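Tratent Simulation Data Work: Progress Report to Rollesia
October 1, 2020
Prepared by Ailsa Baxter for Catherine Buchanan

Print this page | E-mail this page

Collection of simulated grasping episodes continued through the period. The set now holds 2,926 accepted episodes, all with wrist-view images, joint states and gripper commands logged at the same rate. Episodes from before the April format change have been converted and are included in that total.

Shayne Kereama replaced the replay checker. The old version compared final object pose only; the new one also compares gripper opening at each step. Roughly 200 episodes failed the stricter check and were moved to a holding folder. They are not in the accepted count. Jamshid Jafarzadeh will decide which can be repaired by re-rendering.

Two items are behind schedule. The operator guide is in draft and lacks the section on aborted episodes. The storage move to the Paiva server is waiting on a quota increase, requested by Elspeth Tennant.

Wrist view, simulated, same session:

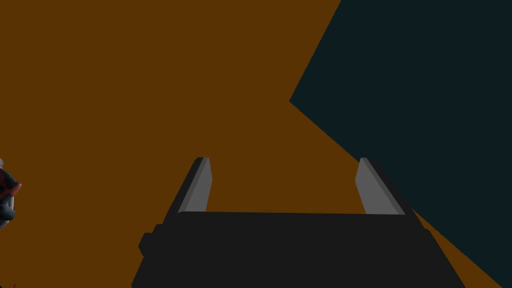
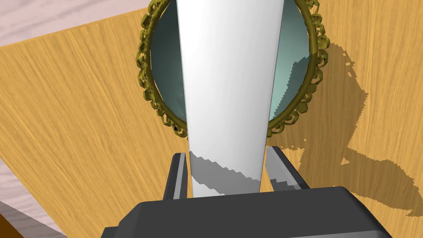 Image content is the main open question for training. Wrist views vary a great deal in how much they tell the policy, and we do not yet weight for this. With the fingers open over a plain brown surface and only a sliver of an object at the left border, a single view offers little to learn from. The view with the round gold-framed mirror has more detail, but a tall white object between the fingers hides the middle of the glass, and the shadows have stair-stepped edges. We propose to raise the shadow resolution before the next batch and to test a second camera input alongside the wrist view. The existing episodes would stay in the set with a renderer tag.

Work planned for the next period: complete the operator guide, finish the review of held episodes, and run 3 baseline training jobs with wrist view only, for comparison with the second-camera test. No change to the budget is requested.

Print this page | E-mail this page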